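Kalten Cups

A small collection of photos and notes about plastic cups on tables, put together for anyone who enjoys sorting, stacking and arranging everyday tableware as much as we do!

What this is

Kalten Cups started as a side folder of the Tovar tableware notes and grew until it needed its own home. It holds 532 photos of plain plastic tumblers, along with a text file of notes for each one. The cups are the kind you'd hand out at a birthday party or keep by the bathroom sink. We love them. They have one simple shape, they come in cheerful colors, and you'd be amazed how different three of them can look once they start hiding behind each other.

Everything in this release is about the cups themselves: what color they are, which one is in front, and how they overlap.

What's inside

photos/ – all 532 pictures
notes/ – one text file per picture, same name as the picture
rows/ – a list of the 135 pictures where the cups stand in a row
extras/ – 50 pictures we couldn't agree on, kept apart so you can make up your own mind

The rows are our favorite part (Gumaro Beltrán would happily look at nothing else). A loose row on a slant is much more fun to describe than a straight one. The cups get bigger as they come closer, rims cover other rims, and you have to look twice to say where one ends and the next begins.
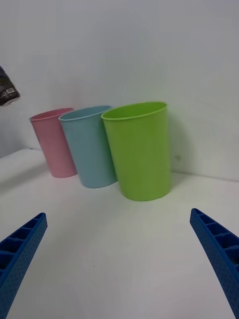 Pink, light blue and lime green tumblers in a loose diagonal row, pink at the back.

In the notes we name cups by color first and then by place, working from the back of the row to the front. So a row is written as "pink, light blue, lime green" and the overlaps follow on the next line: "light blue over pink, lime green over light blue." If only part of a rim shows, write "part rim." Inside color gets its own line when you can see it, and please do fill that in – the insides are often a shade off from the outsides and it's a lovely detail to have.

Color names

We went back and forth on these for ages. Ezequiel Olvera wanted "mint" and "lime" as separate greens, and he won. "Pastel" is only for pink. Blue is either "light" or "dark." If a cup sits between two names, put both with a slash and we'll sort it out.

Known problems

Shadows on white walls make the pale cups hard to outline, especially light blue.
Notes from the first batch use "mug" in a few places where they mean "cup."
Cup sizes aren't recorded. A near cup can look larger than its neighbors, so don't read sizes off the photos.

Changes

Version 2, Apr 8, 2024: rows list added, inside color line added, extras moved to their own folder.

Who to ask

Jaqueline Bermúdez looks after the notes and Macario Escobedo looks after the photos. Corrections are very welcome, even tiny ones! Send the picture name and the new line of text, and we'll add it to the June update.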